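RETAIL STORAGE AND DISPLAY - Unit 6 handout
Shelving: depth, load, sag, what goes where
Notes by Antigoni Dimitriou, tidied up a bit after class. Still rough. Bring to November review.

Leftover from Unit 5

We ran out of time on aisle widths. Read the last two pages yourselves. The only bit that comes back today: a person crouching to a bottom shelf takes up much more floor than a person standing. If the aisle is tight, the bottom shelf is dead stock. Keep that in your head for the zone section.

Also the pegboard homework - most of you put the heavy hooks at the top. Go back and look at why that's a problem. Hadi Chidiac's sheet had it right, ask him if you missed the discussion.

1. Words we use

Bay - one vertical section between two uprights or side panels.
Side panel / upright - carries the load down to the floor.
Divider - vertical panel between two compartments. May or may not carry load. Don't assume. Look at how it is fixed.
Shelf board - the horizontal part. 
Span - clear distance between supports. Not the overall width of the unit!! Half the class got this wrong on the quiz.
Lip or edge strip - finish piece on the front of a board. Can be purely cosmetic, can be structural if deep enough.
Back panel - stops racking (side to side lean). A unit with no back needs a cross brace or a wall fixing.
Base or plinth - the bottom part. A plinth keeps mops off the goods. Open legs let you sweep under.
Face - one item width at the front of the shelf. "Three facings" = three of the same item side by side.

Racking has two meanings in this trade, sorry. Warehouse racking = the big steel stuff. Racking as a movement = the lean. Context tells you.

2. Sag

Main point of today so don't skip.

A board held at two ends with load spread along it bends most in the middle. The bend depends on four things: load, span, stiffness of the material, and thickness. Span and thickness are the ones that bite.

- Double the load, double the sag. Simple.
- Double the span with the same load per foot, sag goes up 16 times. 
- Double the thickness, sag drops to one eighth.

So if a customer wants a longer shelf, going a little thicker may not save you. Put in a divider. A divider halfway cuts the span in half, and each half bends far less than the full board would have. This is if the divider actually stands on something solid. A divider hanging between two boards just passes the problem to the board underneath.

Material ranking, stiff to floppy, very general: steel, solid hardwood, solid softwood and good plywood close together, MDF, particleboard. Solid wood varies a lot board to board. Particleboard also creeps = keeps bending slowly under a constant load, months later. A shelf that looked fine on opening day can look terrible by spring. Paint does nothing for this. People think it does.

Front edge strip: a deep strip glued and screwed on edge under the board stiffens it a good deal. A thin strip flush with the board thickness is only looks. Pale edges do one useful thing, they show you where the shelf line is, so you see the sag early. Sight along it from one end with your eye at board height.

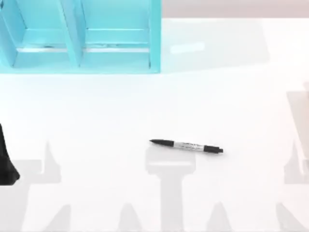
Fig. 1. Two side by side compartments with a center divider, turquoise with lighter shelf edges.

Worked problem, done on the board by Randa Najjar (good job):

Shop called Paju, sells candles and soap. Wall unit, one long span, carrying 14 boxes spread evenly. Middle of the board is down enough to notice. Owner wants it fixed without buying new.

Options the class gave:
a) Take out half the boxes. Sag halves. Owner loses the stock space. Also if the board has crept, some of the bend stays for good.
b) Flip the board over. Works for a while. It will go down again the other way. Cheap and fast, fine as a stopgap, tell the owner it's a stopgap.
c) Divider at the middle, standing on the base. Best answer. Span is halved.
d) Stack heavy boxes near the ends. Helps more than you'd think. Costs nothing. Do this anyway, even with c.

Answer we settled on: flip, then divider, then heavy boxes to the ends. Remember to check the divider height after you flip, a board that was bent down is now bent up and a tight divider won't go in without pushing the board back down first.

3. Load limits

Read the maker's sheet. If there isn't one, no guessing in writing. You write "rating unknown" on the survey form and you flag it.

Rating is per shelf or per bay, check which. Say a bay is rated 1,000 lb and has 5 shelves. That does NOT mean each shelf takes 1,000. It means the whole bay does. Even split would be 200 each, and the shelf rating might be lower than that again. Use the smaller number always.

Ratings assume:
- level floor
- load spread evenly
- all the clips or bolts in place
- nobody standing on it (they will)

The clip is often the weak part. Little pins in particleboard holes pull oval over time. Take one out and look at the hole. If the hole is egg shaped, move the shelf up or down to fresh holes.

Hussam Rizk asked about wall fixings. Short version: find studs, fix to studs. Hollow wall anchors are for light stuff and for stopping a tip, they are not to hold the load. Tall narrow units get a wall fixing full stop. Local rules can be stricter than what I say here so look them up for where you work.

4. Depth

Common mistake: too deep. A deep shelf swallows small goods. Stuff drifts to the back, nobody reaches it, dates run out.

Rule of thumb for this course: depth = the deepest item plus a finger's width, or two items deep if it sells fast. If you are stuck with a deep unit, use
- a false back (a filler board set forward)
- risers at the rear
- pushers or a sloped insert for small packets

Cellura case from the reading. Pharmacy counter range, small boxes, deep shelves. Staff pulled everything forward at open and again at 3 p.m. and it still looked empty by closing. They put in false backs, no new stock, and the pull-forward job got dropped to once a day. Same goods, looked fuller. Be ready to explain why in your own words.

Note on color. A pale back panel bounces light and makes the compartment look shallower and cleaner. A dark one makes goods stand out if the goods are light, but shows dust. Strong color on the frame is fine if the packaging is quiet. If packaging is loud, go neutral. This is taste partly, I won't mark you down for arguing.

5. Zones (height)

Top, above reach - bulk, display, light things only. Never glass.
Eye level - highest margin or whatever you want to shift.
Hand level / waist - everyday goods, heavier, things people pick up two at a time.
Bottom - heavy, large, bulk packs. And kids' items sometimes, since that is their eye level.

Eye level is not one number. It shifts with your customers and with the distance they stand at. Tight aisle = they look slightly down = the good zone is lower than the book says. See, Unit 5 comes back.

For counter top and table top units the zones shrink. The whole unit might sit inside the eye to waist band. Then the bottom compartment is fine for best sellers. Watch for the unit blocking the view between staff and customer. And it must not slide. Rubber pads under the base, or a stop at the back.

6. Counting your facings

Remzi Ağca did the shop floor survey at Dindum and gave us the sheet. 523 facings on the long wall. Use it for the exercise below. Dont round it, I want the real figure carried through.

Basic sum: space share should sort of follow sales share. If soap is a fifth of sales it should get near a fifth of facings, then you adjust for
- size of item (big items eat space)
- delivery gap (slow restock needs more on shelf)
- new lines (give them extra for a few weeks, then be strict)

If one item has one facing and it sells out by lunch it needs more or it needs a faster refill. Walk the floor and watch. The sheet wont tell you about the gap, the sheet only knows what sold, and an empty face sells nothing.

7. Safety bits that are on the exam

Load bottom first, unload top first.
Never move a loaded unit. Empty it, even if it takes an hour.
Check level after any move. Shim at the base, under the side panels, not under the middle.
Sharp or chipped edges at child height get taped the same day and fixed the same week.
Step stool in every aisle with a top shelf, otherwise people climb.
Write down the date of the check and who did it.

8. Exercises for next time

Do all of these, one page max each.

1. A board sags a quarter inch over a 4 ft span. Same board and same load per foot, divider added at 2 ft. Treat each half as its own simple span. New sag in each half? Show the working.

2. Using the Dindum sheet: candles are 20 percent of sales. Starting number of facings? Then give one reason to raise it and one to lower it.

3. Nerkska, the hardware shop, wants paint cans on the top shelf because the colors look nice from the door. Write what you'd say to the owner. Be polite. Offer something else that keeps the color idea (empty cans? a sample card strip?).

4. Measure one shelf unit at home or work. Give depth, clear span, board thickness, material if you can tell, and how the shelf is held. Sketch it. Doesn't need to be pretty but label the span properly.

Reading: chapter on fixtures, first half only. Skip the section on refrigerated cases, we do that in Unit 8 with the guest.

Turn in on paper please, my inbox is a mess.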